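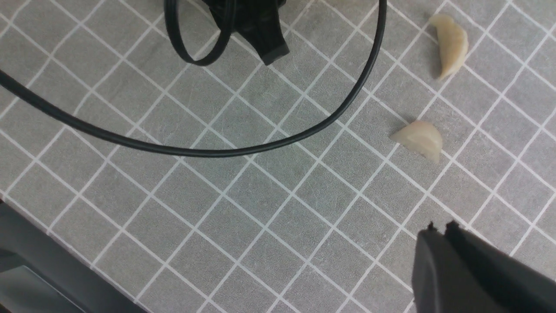 7 June 2020

What a good day! Got to the Purnby bench early and had the covers off both wrists before I'd even finished my coffee. I've been wanting to do a proper going-over of the cell since February, when I did the left elbow in a rush and promised myself I'd come back for the rest. So today I came back for the rest.

Started with the fingers. The pads on the left pair have worn shiny right at the tips, which I could feel with a thumbnail before I could see it. Old ones peeled off, glue scraped, surfaces wiped, new ones pressed on and clamped under the small vise while I did the wrist screws. Two of those were loose! They're on the side you can't reach with the long driver, so I bet they've been that way for ages. I put a paint line across every head this time, so next time I can just look.

Then cables. I don't know why I love this part so much, but I do. I re-did the slack at the left wrist, gave it a bit more loop so it doesn't pull when the hand rolls all the way over, and moved the tie back a thumb's width. Hour counter reads 1130. I wrote that on the tape inside the cabinet door under Gebreyes's last note, which I still can't read.

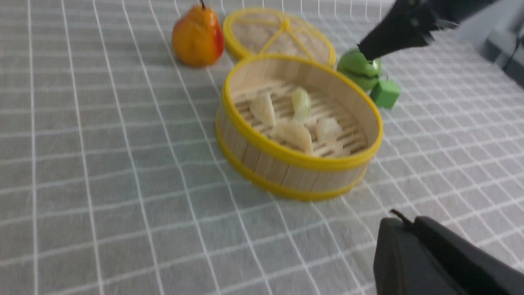

The right grip was my big worry, and I'm so pleased with it. I had backed the closing force down to 147 on the controller's scale (it was set a good deal higher, I think from the Pakden job with the heavy trays) and wanted to know if it would still be kind to small odd shapes. The little green toy by the steamer basket is a mean test, round on top, with that cube hanging off it, and the tip has to come down on it from above. I could have watched that finger all afternoon. I'm leaving 147 in and writing it on the card.

Tsion Ejigu came by around lunch and we got into a long talk about zeroing. She homes the arms with the fingers open, I've always done it closed, and we tried both, back and forth, like kids with a new bike. Hers is better. There's less creep in the finger position after a warm-up, and it saves a step too, so I've crossed out my way in the binder and written hers in, with her initials.

Left hand next, new pads and all.

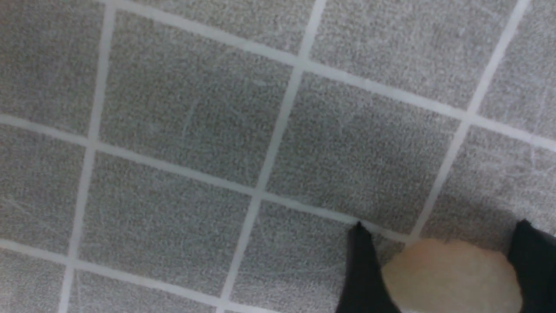 *Left fingers down at the cloth, something soft-looking between them.*

The height offset needed a small nudge. I went at it in tiny steps, lower, look, lower, look, and stopped as soon as I had a setting I liked. I could have kept fiddling, but last time I did that I lost the good number and had to start over. Saved it as slot 9 and left the old one in slot 2 in case I've fooled myself.

One thing I haven't sorted is the wrist camera. The picture goes a little soft when the arm moves, and I can't decide if it's the exposure or just the mount having some give in it. I pushed on the bracket and it felt solid enough, but that doesn't mean much with my hand on it and the arm parked. Tsion thinks exposure. I think mount. There's a bag of stiffer spacers at Grisholm that would settle it.

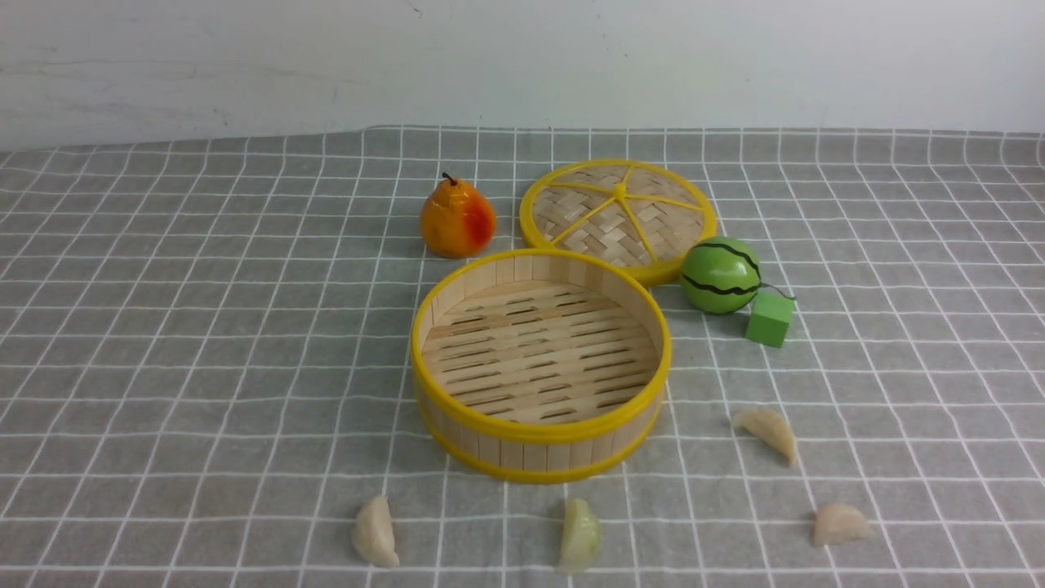 So that's first on my list for the next visit, spacers and a set of the short screws, because I used the last of mine on the left cover. Also a new hex key, the small one is rounding off and I nearly chewed up a head with it.

After that it's the base bolts on both arms, the fan filter, and the long cable run at the back, where I want to swap the old ties for the cloth wrap. I sketched how it should go on the back of the parts list. I really like how it looks on paper, with everything coming in from one side and a service loop big enough to get a hand through.

Home late, black grease under every nail, still grinning about the right grip. Must remember to ask Tsion for her torque chart.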